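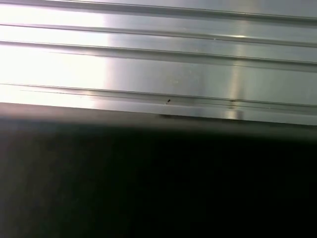 Gebürstetes Metall mit Längsrillen, links ordentlich überstrahlt.

Rillen sauber kriegen, ohne Kratzer

Letzten Freitag kam wieder eine Mail zu meinem Dauerthema: Wie bekommt man den Dreck aus Metallprofilen? Gemeint sind diese silbergrauen Leisten mit den langen Nuten, die es an Werkbänken, Regalen, Schiebetüren und gefühlt überall sonst gibt. Bei mir in der Werkstatt sind gleich mehrere davon verbaut und ich habe im Lauf der Jahre so ziemlich alles falsch gemacht, was man falsch machen kann (Stahlwolle! Quer zum Schliff! Ich darf gar nicht dran denken).

Also der Reihe nach. Zuerst immer trocken arbeiten. Staubsauger mit Fugendüse und dazu ein weicher Flachpinsel, mit dem ihr die Nuten von einem Ende zum anderen auskehrt, die Düse läuft direkt hinterher. Wer gleich mit dem nassen Lappen anrückt, macht aus Sägemehl einen Brei, und der sitzt dann in der Ecke und wird hart. Für ganz schmale Fugen nehme ich ein Holzstäbchen, vorne schräg angeschnitten und mit einem Stück altem T-Shirt umwickelt. Ein Schaschlikspieß tut es auch, aber bitte die Spitze kappen.

Danach kommt lauwarmes Wasser mit einem kleinen Spritzer Spülmittel. Mikrofasertuch gut auswringen, über die Kante eines alten Kunststoffspachtels legen und damit durch die Rille ziehen. Immer längs, immer mit dem Schliff! Gebürstetes Metall verzeiht fast alles, nur keine Kreisbewegungen. Die Kringel seht ihr bei jedem Streiflicht wieder, ich habe so eine Stelle neben dem Schraubstock und ärgere mich heute noch darüber.

Klebereste von Malerkrepp oder Etiketten gehen mit einem Tropfen Speiseöl weg. Eine Viertelstunde liegen lassen, abwischen, mit Spülwasser nacharbeiten. Bei Harz nehme ich Spiritus auf dem Lappen, Fenster auf und vorher an einer versteckten Stelle probieren. Finger weg von Backofenspray und Rohrreiniger, davon wird Aluminium fleckig und matt, und das bekommt ihr nie wieder weg. Scheuermilch lasse ich auch im Schrank.

Zuleica Medeiros hat mir im Juni geschrieben, dass sie für die Endkontrolle das Deckenlicht ausmacht und eine Taschenlampe flach ans Profil hält. Probiert das unbedingt aus! Von vorne beleuchtet glänzt alles so, dass man die Schlieren gar nicht erkennt, von der Seite seht ihr jeden Streifen. Ich wische seitdem mit zwei Tüchern, einem feuchten und einem trockenen direkt dahinter, dann bleiben bei unserem kalkigen Wasser auch keine Ränder.

Und wenn doch schon ein Kratzer drin ist? Ein feines Schleifvlies, ganz leicht aufgedrückt und nur in Schliffrichtung, macht ihn meistens deutlich unauffälliger. Aber nur bei blankem Metall. Ist die Leiste eloxiert oder lackiert, schleift ihr euch die Schutzschicht runter, da lebt man besser mit dem Kratzer. Für Schleifleinen nehme ich Körnung 2.000, gröber würde ich auf Sichtflächen nicht anfangen.

Laufen in der Nut Rollen oder Gleiter, dann hinterher bitte kein Öl hinein. Da klebt der nächste Staub sofort fest und ihr fangt von vorne an - ein Hauch trockenes Silikonspray auf ein Tuch und einmal durchziehen reicht völlig.

Nächstes Mal geht es um Schubladenauszüge, da habe ich noch eine Frage von Edivaldo Leite liegen. Bis dahin könnt ihr mir gern schreiben, womit ihr in die engen Ecken kommt, ich sammle weiter!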